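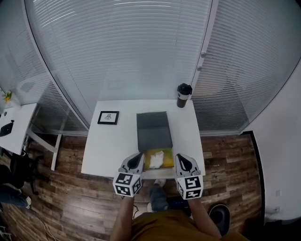

Catalogue > Protection solaire > Stores vénitiens > Fikon 25

02/06/2022, par Rosângela Arruda

Store vénitien Fikon 25, lames horizontales en aluminium laqué de 25 mm. Pose en tableau, sous linteau ou au plafond.

Largeur maximale : 2 088 mm. Hauteur maximale : 1 000 mm en version courte, au-delà sur devis. Largeur minimale : 442 mm.

Manœuvre par cordon et tige, à droite par défaut. Cordon à gauche : à préciser à la commande, sans supplément.

Mesurer la largeur du tableau en trois points et retenir la plus faible. Le jeu latéral est déduit en atelier. Supports et visserie fournis, chevilles non comprises.

Entretien : chiffon humide, lames fermées. Pas de solvant.

Référence coloris blanc mat : 773. Fabrication Panagiotou, délai de douze jours ouvrés.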